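Desk tray keeps turning into a junk pile, what do you all do with binder clips?

Posted in: Home Office & Paper Stuff

stapleless_sue
OK so I finally cleared the desk this weekend. Took everything off, wiped it, put back only the stuff I use.

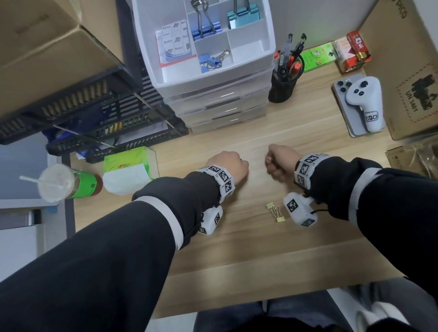 Drawers are fine. Four drawers, all behaving. It's the open tray on top that kills me. Sticky notes get a slot, blue clips, teal clips, good so far. Then the gold ones. No home for the gold ones. Wherever I put them they end up back on the desk and then in my sleeve or on the floor.

Do I sort by color or by size? And is it dumb to have clips out at all when there are drawers RIGHT there? Go.

marginwalker
Size. Always size. Color is for looking at, size is for grabbing. You need a clip for 30 pages you don't care if it's teal

pultodix_refugee
Disagree, color works if color means something. At my old job blue was outgoing, gold was waiting on a signature. Never had to read the top sheet. If it's just color for pretty then yeah, sort by size.

stapleless_sue
It's just color for pretty lol. They came in different packs

Senan Cullinane
Put the gold ones in a drawer. Done. Top drawer, little jar lid or something to hold them, close the drawer. Tray is for stuff you touch every day.

marginwalker
Except then she won't use them. Anything that goes in a drawer at my house is dead to me. I found 50 unopened pushpins in February, had bought more in the meantime

Senan Cullinane
That's a you problem. Label the front. The drawers are see-through-ish anyway, she can tell what's in there

stapleless_sue
Kind of see-through. You can tell something's there, not what. I did labels once with masking tape and it looked like a freezer

maevemat
Hi, Maeve Mac an tSaoi here, I do the supply closet for a small school office so I have Opinions. Stand them up. Clips standing on the black edge or whatever color edge, handles up, packed in a row, you get twice as many in a slot and they don't tangle. Lying down they hook onto each other and you pull one and four come out. Your teals are already stacked up so do the blues the same way and you will free up the lower middle slot. Gold goes there. No drawer needed.

stapleless_sue
oh. OH. The two blues lying down in the lower middle, yeah that's the one. I put them there because they didn't fit with the others but I bet I can squeeze them

pultodix_refugee
Also fold the handles flat on the gold ones before you put them away, if they're the little kind. Spread handles take up a stupid amount of room

marginwalker
folding handles flat is how you lose a fingernail

pultodix_refugee
skill issue

kettlecord
Am I the only one who thinks the tray is fine and the sticky notes are the problem? Those belong by the phone or the monitor. Get them out of the tray and you've got a whole slot.

stapleless_sue
The phone's on the desk too, so same difference. And I write the notes at the desk. So no they stay

kettlecord
ok but do you need the whole stack out. One pad out, rest in drawer 2. That's all I'm saying

Senan Cullinane
Funny how everyone hates drawers until it's not clips

maevemat
Sticky pads dry out at the glue edge if you leave them open near a window, for what it's worth. Leave the wrapper on what you're not using. Learned that with a case of 58 pads that wouldn't stick to anything.

marginwalker
and the pens? that cup is going to be next. Test them all on scrap paper, toss the dead ones. Red markers go first in my experience, always the red

stapleless_sue
Not touching the pens today. One fight at a time. The mesh cup has worked for years, I'm leaving it alone

stapleless_sue
Update. Blues all standing up now, they fit, a bit tight. Gold ones in the lower middle with handles folded (no fingernails lost). One sticky pad out, rest in drwaer 2, fine, kettlecord wins that one. Not doing labels.

Senan Cullinane
give it a week

maevemat
Nice. If the tight slot bugs you take a couple blues out and use them on the bill pile, I bet there's a bill pile

stapleless_sue
there is a bill pile. Separate thread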